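She Quit the Office and Bought a Bakery With One Oven

I had been buying bread at Isach for most of a year before I got up the nerve to ask the owner for an interview. She said yes, as long as I came at four in the morning and stayed out of the way of the flour. So there I was in downtown Otstead in November, in the dark, knocking on a back door and wondering if I could drink a whole pot of coffee without being rude.

"You're late," she said (I was two minutes late!) and handed me an apron.

She used to do payroll for Rinosen, and she'll tell you she was pretty good at it. Baking was what she did on weekends, mostly for neighbors, and then the neighbors started bringing their own neighbors. "I had people I'd never met standing in my driveway with cash," she said. "My husband thought we were going to get a visit from the city."

The shop came up for rent after the old sandwich place closed. She signed the lease before she had an oven.

"I know how that sounds," she told me. "My sister didn't speak to me for a month. But the rent was low and the windows faced the right way, and I figured ovens are for sale everywhere."

She makes 70 loaves on a slow morning and 100 before a holiday. Once, for a wedding out in Peñalver, she made 200 rolls on top of the usual bread, and she still gets a little pale talking about it. The rolls got there. The bride's mother called the next day to order more – for breakfast.

I asked what she got wrong in the first year and she laughed for a long time. Prices, mainly. She was selling a big sourdough for less than the price of a coffee next door. "I was scared people would walk out. Then I raised everything by a dollar, and one man complained, and he still comes in."

She also tried to do croissants. We are not supposed to talk about the croissants.
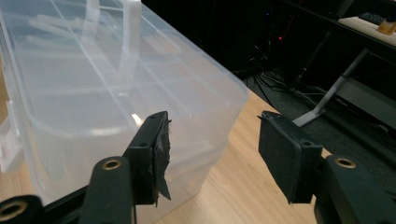
On getting up at 2

The alarm is the part everybody asks her about, so of course I asked too. She goes to bed when her kids do, sometimes before, and she has stopped feeling bad about it. "My teenager tucks me in. He turns off the light and says good night like he's my dad."

She doesn't nap. She tried it, and woke up at dinnertime thinking she'd missed the whole next morning's bake.

On what she'd tell somebody starting out

"Work in somebody else's bakery first, even for a summer. I didn't, and I learned to shape a baguette from a library book." She also says to find out where the water shutoff is on day one, and I got the feeling there was a longer story there, but a timer went off and she was gone.

On what comes next

A second oven, maybe in the spring. She has no plans for a second shop, and people keep asking, and she keeps handing them a cookie. What she really wants is a rye she's been working on since summer. I tried a slice, still warm, with too much butter on it, and I thought it was wonderful. She thought it needed more salt.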